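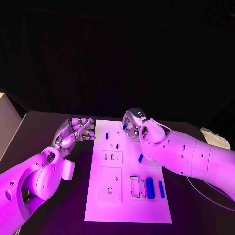 Re the clutch lever on the new Flideck. Had a demo one out of Inwood yesterday, so quick reply before I go to work. The lever is set miles out as delivered, whoever preps them at the dealer obviously has hands like shovels. Wind the adjuster in till your hand can sit on it palm down with the fingers curled forward and nothing tensed, same sort of loose shape as the hand in the picture. Mine went from claw to comfy in a couple of clicks. Do the brake side while your at it. After that I stopped noticing the clutch at all, even in the queue through Grelside, and the old Lamont twin used to kill my wrist there.

Rest of your questions below, in order more or less.

> From: list member
> Subject: Flideck - anyone ridden one?
>
> Morning all. My local dealer is trying very hard to sell me a
> Flideck and I'm tempted, but the brochure says 238 kg fully
> fuelled and I'm not getting any younger. Is it top heavy? Also
> clutch felt stiff and a long way off when I sat on it in the
> showroom. Does anyone know if the luggage off the old twin goes
> straight on? And is the screen any good, I'm tall. Deposit
> is refundable until 9/14/26 so would like to make my mind up
> before then.

Weight. Yes it's 238 and yes you feel it pushing it backwards out of the garage. Moving, no. Carries it low, the tank goes down the sides. I did three full lock turns in the dealer's yard with the salesman watching and didn't embarrass myself, which is good going for me. Paddling it on gravel, less keen. Get the low seat if you're at all short, but you said tall so ignore that.

Screen. Fine up to 60, then it gets noisy round the top of the helmet. Not buffeting exactly, more a roar. Two positions and you need an allen key to swap, daft on a bike at this price. The tall one might sort it, the shop didn't have one in.

Engine. 62 Nm doesn't sound a lot next to the old twin but it's all there early on. Pulled out of the hairpins above Grelside in third without fuss. Bit buzzy through the pegs at motorway speed, might be the demo tyres, they were squared off something rotten.

Luggage. No. Rails are different, the bottom mount is further back and the exhaust is on the other side. Somebody is bound to make a bracket, but the Inwood parts desk knew nothing about one. If you've got the old panniers I'd keep them with the old bike and sell the lot togther, they hold their money.

Other bits I noticed: no centre stand as standard. Chain drive. Indicator cancel works some of the time. Horn is pathetic. Side stand foot is tiny so take a puck for grass. Heated grips are extra and the fitting charge is cheeky, it's one plug.

Would I have one? Probably, but not this year. They're meant to be doing a different colour in February and the first lot always have something wrong with the loom. If your deposit really is refundable I'd ask for a proper long ride before you decide, not round the block. They let me have it all afternoon when I asked nicely.

If anyone has ridden it two up can they say, my other half will want to know and I didn't have her with me.

Got to run, will look in again tonight.

Fraser Leckie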